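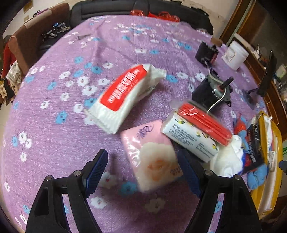
My sister asked me over dinner whether she should hold off on replacing her dryer until the robots arrive. She was half joking. She'd seen a clip of a machine on two legs folding a towel, and then another one loading a dishwasher, and she wanted to know when she could have one. I work on packaging lines, so I'm the person in the family who gets this question. I said not soon, and she said that's what I told her last time, so I said I'd write down what I think and why.

I've been at Clunia for a good while now. We pack small household goods for other people: tissues, wipes, sachets, refills, the odd novelty item. Before that I fixed conveyors. I don't design robots and I'm not a researcher. I've stood next to a lot of machines that were supposed to pick things up.

What the line can do

We have two arms on the end of line three. They lift filled cartons onto a pallet all day and they're very good at it. The cartons are the same size, they come down the same belt facing the same way, and they're stiff. One of the arms has been there longer than I have. If you'd asked me about chores and that was all I'd seen, I'd have said the problem was solved years ago.

Upstream is a different story. Tissue packs come in a tote, all angles, and somebody has to get them into a display tray with the front facing out. We trialed a picking cell for that in February. It came from Nikilik, who were decent people and spent longer on site than they'd quoted for. The cell had a camera overhead and a suction cup to start with. Suction was hopeless on the soft packs. The film wrinkles, the cup leaks, and the pack drops back in the tote or, worse, drops halfway to the tray. They changed over to a two-finger gripper with soft pads and that helped a lot.

Tiburcio Montes ran the trial on our side and kept the log. In one shift the cell attempted 427 picks and got 383 of them into the tray without anyone stepping in. When he read that out in the meeting the room was pleased, and I was too. Then you work out that it leaves 44 that needed a person, in one shift, on one product. A person on that station needs no help at all, apart from a break and someone to fill the tote. We didn't keep the cell.

The misses weren't spread evenly either. Some designs gave it no trouble. The glossy ones were bad because the light bounced off them and the camera lost the edge. Clear film was the worst. The camera would look right through it at whatever was underneath and send the fingers to the wrong place. And now and then a loose strip of wrapping would stick to a pad and ride along for the next few picks.

Nikilik's engineer, Bláthnaid Ní Chonaill, told me that the thing she'd most like is for every customer to put their goods in boxes. She said it as a joke, but most of the automation I've seen go well did begin with somebody changing the product.

Now do that at home

At home you can't change the product. Think about clearing off a bed or a table that's collected a week of stuff. There'll be tissue packs, a plastic bag with nothing in it, a mailer somebody tore open, a cable, a tub with a lid, a few wrappers. A person clears that in a couple of minutes while talking on the phone. I've tried to list what a machine would need to get right.

It has to tell the trash from the things you're keeping. An empty mailer and a mailer with a receipt in the bottom look close to identical from above. I've thrown out the receipt myself.

It has to know how hard to squeeze. A pack of tissues wants a light grip and a tub wants a firmer one, and a bag wants to be pinched at the right spot or it comes up with nothing inside. A cable is easy enough to lift, and then you find out what the other end is attached to.

It has to deal with a surface that moves. This is one people forget. A worktop stays put. A fleece blanket comes up with the item if you grab too low, and then everything on it slides. We had a version of this at work when someone put a foam mat under the totes to cut down on noise, and the picks went to pieces for a morning until the mat came out.

It also has to know where each thing goes, and that's different in every house. In mine, tissues go in the hall closet except for one pack that lives in the car. I never decided that and I couldn't tell you where it's written down.

The chores I'd hand over now

Floors, yes. I have a robot vacuum, an Etel, and I like it. It's dull and it works. It does need the floor cleared first, so the machine does the vacuuming and I do the tidying, and the tidying was always the bigger half. It's eaten one shoelace and a phone charger. I run it when I leave for work at 6:30 and empty it on weekends.

Dishes, yes, and we've had that for decades. The dishwasher is the best household robot ever sold. It gets away with it by making you do the picking and placing.

Laundry is the same arrangement. Two big boxes do the washing and the drying, and a person does the sorting, carrying, folding and putting away. I'd say to my sister that she should replace the dryer. A folding robot will still need a dryer.

Mowing, I'd say yes if your yard is flat. Mine isn't.

The chores I wouldn't

Folding mixed laundry. I've seen towels done well, and T-shirts done slowly. I haven't seen a machine pull one inside-out kid's legging out of a tangled basket and deal with it.

Clearing a table or a bed, for all the reasons above.

Bathrooms. Wet, tight, full of things that tip over.

Putting groceries away. This ought to be the one I'd trust a machine with, since half of it is boxes and cans, and the rest is bags of salad and eggs.

About the videos

I watch them all. Malachy Ní Bhriain in our maintenance shop sends them round and we pause them on the big screen at lunch. The things I look for are boring. Is it playing at normal speed? Does it say so? Is the same shirt folded each time? When the clip cuts, where's the arm before and after? Is there someone off to the side wearing a headset or holding a controller?

I'm not saying they're faking it. A person steering the machine is a fair way to teach it, and so is a person doing the job by hand with a gripper while a camera records. I gather that's how a lot of the training goes now. Somebody picks up a pack, sets it down, picks up the next one, and does it again for hours, and the software learns from that. It seems sensible to me. It's also how I learned to pack, more or less. I stood beside Sebastião Barros for two weeks and copied his hands.

What I'd want to see is the same machine in a kitchen it hasn't been in before, with one long shot and no cuts, and the number of times it failed written at the bottom. A few outfits have begun to show something close to that and I respect them for it. The failures are more use to me than the good runs. If it dropped the pack because the film was shiny, I know what kind of problem they've got and I can guess how long it will take.

What it would cost

Brendan Brophy left a comment on my last post saying I was being too hard on the home machines, and that even one that worked half the time would be worth having. He's got a bad back and lives alone and I take his point. Picking things up off the floor is a serious matter for him. A slow machine that fetches a dropped tissue pack and fails sometimes would still be better than what he has.

I'd pay $4000 for one that cleared surfaces and put the stuff in the right places with no help from me. I wouldn't pay it for one I had to watch. At work a machine that stops means somebody walks over, clears it and presses a button, and that somebody is already on the clock. At home it's you, and you were trying to sit down.

I timed myself the other night, clearing the spare bed after we'd dumped shopping on it. It took 43 seconds to get the obvious trash off and several more minutes deciding about the rest. The lifting was nothing. I spent most of it standing there holding something and wondering if we still needed it. I'm not sure what machine helps with that part.

Where I come down

I think the hands are getting there quicker than I expected. Soft pads on a plain two-finger gripper do more than I'd have believed when I was fixing conveyors, and the software that decides where to put the fingers is far better than what we had even on the February trial, going by the demo units I've tried since. I'd expect to see a cell like Nikilik's on our line for good before long, probably on the lemon wipes first as they come in a stiff tub.

For houses I'd add a good many years. I won't put a number on it, having been wrong with my sister before, in both directions. I told her the vacuum would be a waste of money.

She's ordered the dryer. It comes on a truck with two guys who'll carry it down her basement stairs, which turn left at the bottom.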